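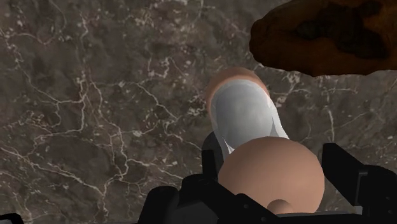

Home Archive Kitchen Contact

3 min read

My neighbor Greer Rennie swears by her sourdough starter, which she was told goes back to 1782. She gave me a jar of it in June and I've been baking with it ever since. I like it fine. I don't believe a word about the date.

Who kept the records? A starter lives on whatever flour you give it, and I feed mine the cheapest bag at the store in Baird. After a few months of that I'd guess it has more to do with my kitchen than with anyone's ancestors.

Then there's the water. Archie Ritchie told me I'd never get a decent crust with tap water, so I bought bottled for 15 loaves and went back to the tap for the next ten. Same crust, as far as I could tell. Same crumb too. My sister Isla preferred a tap one, but she was hungry.

What did make a difference was leaving the lid on the pot for 25 minutes and then taking it off. That and waiting for the loaf to cool, which I still fail at - the one I cut at 9 p.m. last night was gummy in the middle.

Greer now wants me to try a stoneware crock. I asked what it costs and she changed the subject.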